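Whitlock Office – Information Security Working Group
Minutes of the May meeting

Start: 2:00 p.m.
Chair: Deisy Flores
Also present: one person each from accounts, customer support, facilities and the Mikdale site (by phone)

1. Minutes of the last meeting

Approved with one correction. The old wording said all laptops had been encrypted. It should have said all laptops issued by the Whitlock office. Mikdale laptops are on a separate schedule.

2. Password manager rollout

Drasonov has set up the accounts and sent out invitations. Customer support is finished. Accounts is still using a shared spreadsheet for the bank portal logins, and Deisy asked for that to stop before the next meeting. Accounts said two of the portals allow only one user per company and asked how to share those. Drasonov will show them the shared vault.

Mikdale reported that the browser add-on signs people out every 30 minutes. Deisy will ask Drasonov if the limit can be made longer for desktop machines. Laptops stay as they are.

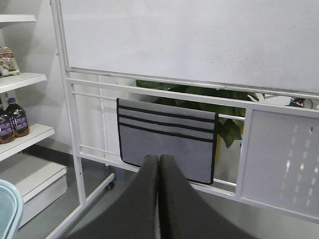
3. Clear desk and visitor rules

The draft rule was read through. It covers printed customer records, door badges, USB drives and notes left in shared rooms. Customer support felt the part on locking screens was too long and it will be cut to one sentence. Facilities asked for meeting room boards to be added by name, and this was agreed: a board is to be left blank like the white one on the rolling stand, with no network names, phone codes or customer details on it. Visitors will sign in at the front desk and be walked to their meeting. Contractors who come every week still need to sign in.

4. Phishing test

The test email went to 500 addresses across both sites, including shared mailboxes. It was made to look like a parcel notice. Results by department will go to managers only – no names will be posted. Accounts asked for more practice with fake invoices, as those are what they see most. The next test will use an invoice.

The report button in the mail program did not show up for people using the web version. Drasonov has a ticket open.

5. Old accounts and vendor access

Over 30 accounts belonging to former staff were still active when Tridutlow ran its check. All have now been turned off. The group agreed that HR will send leaver notices to Drasonov on the same day they are received. Deisy noted that Tridutlow's own remote access is always on and asked for it to be opened on request only. Mikdale agreed but wants a phone number for urgent work after 6:00 p.m.

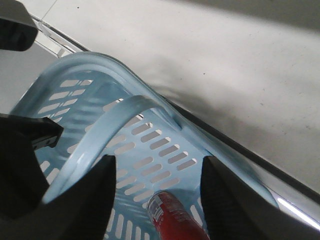
6. Action items

Drasonov: shared vault for accounts; sign-out limit; report button ticket.
Deisy Flores: write to Tridutlow about remote access and the after-hours number.
Facilities: revised clear desk rule, with the section on boards.
HR: leaver notice form.
Mikdale: date for finishing laptop encryption.

7. Other business

Customer support asked if personal phones can stay on the guest network. Yes, for now. To be looked at again once the new access points are in.

Meeting closed at 3:10 p.m.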